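From: Ertuğrul Canpolat
To: Firstead building systems list
Subject: Re: [firstead-bldg] Slow drain and low hot flow, utility sinks

On Tuesday Capucine Moulin wrote:
> The second-floor utility sink takes forever to give hot water and the
> flow is weak compared to cold. Drain is slow too. Necati thinks it is
> the recirculation pump. Can we get the pump replaced before we
> go into the drain? Also, is the 60 C setpoint still correct?

Capucine,

Please hold off on the pump. A failed recirculation pump gives you a long wait for hot water, but it does not reduce flow once the water arrives. You have both symptoms, and the second one points to a restriction on the hot side between the riser and the faucet. Check in this order.

1. Stop valves
Close and reopen both stops under the sink. The hot stop on these risers tends to seize partly closed. Count turns on each side and compare. If they differ, replace the hot stop before doing anything else.

2. Aerator and supply hose
Remove the aerator and run hot and cold separately into a bucket for 60 seconds each. If the two volumes match with the aerator off, clean the screen and stop there. If hot is still low, pull the hose and look for a collapsed liner. The washers are the flat type, not conical.

The basin should be cleared before the bucket goes in. It is the white utility sink, and it gets used for rinsing at all hours.
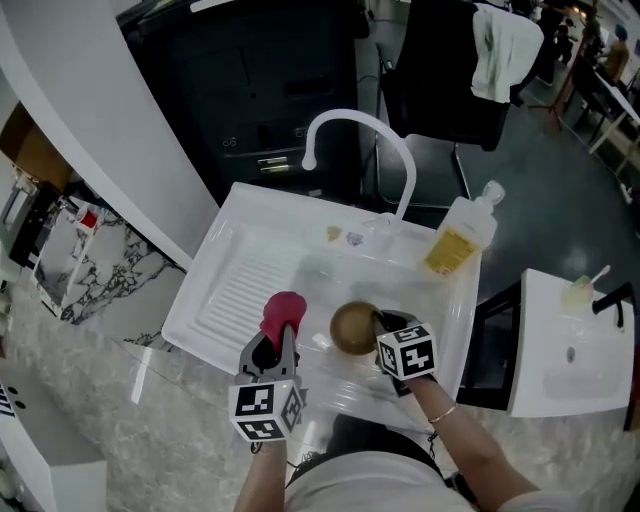
3. Trap and drain arm
Drop the trap and clean it by hand. No chemical opener, the gaskets do not tolerate it. If the trap is clean, run the small auger through the drain arm, 26 feet maximum. Past that you are in the stack and Đức Văn needs to know first.

4. Setpoint
60 C at the heater outlet is still correct. The mixing valve is downstream. Do not adjust both on the same day or we lose the baseline.

If steps 1 and 2 find nothing, send me the two bucket volumes and I will look at the balancing valve on that branch. The Calska tag number is 899.

Necati, do you still have the spare cartridge from the April order?

Ertuğrul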